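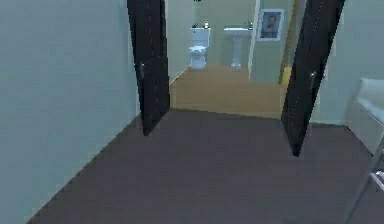
Hallway and double doors to the bathroom, computer rendering

Vudthorpe Residents' Association
Minutes of the Spring General Meeting
Saturday, April 10, 2021, held online

The chair opened the meeting at 10:05 a.m. There were 17 households present, which meets the quorum. The minutes of the October meeting were approved with one correction: the bus shelter is on the north side of Tustbridge Road.

1. Matters arising
The broken street light by the mailboxes was reported to the town again in March. No reply yet. The secretary will call the town office.

2. Money
The balance stands at $172 after the insurance payment. Dues for the year are still owed by several households and a reminder will go out with these minutes. A member asked if dues could be paid by card. The fees were thought too high for now.

3. Footpath to Tustbridge
The lower part of the path floods after heavy rain. The landowner has agreed to clear the ditch if the association pays for gravel. Karik Landscaping quoted $500 for delivery and spreading. Members felt this should be shared with the Tustbridge association, which uses the path just as much. The chair will write to them. No money to be spent before they answer.

4. Seed and plant swap
Last year's swap was canceled. It was agreed to hold one outdoors this year, on the grass behind the hall, with tables spaced apart. Plants should be labeled. Tomato seedlings were overbrought last time and members are asked to bring other things if they can.

5. Hall
Nilsuwan Design has sent a quote for work on the kitchen. Comments to the secretary by email. A decision was put off to the next meeting.

6. Newsletter
The print run stays at 100 copies. The editor wants items by the end of the month and will not take late ones. Two members objected to the smaller type used in the winter issue. The editor will go back to the old size.

7. Other business
Dogs off the leash near the sheep field: a sign will be put on the gate. A request for a second bench at the pond was carried over.

The meeting closed at 11:20 a.m. Next meeting in October, date to be set.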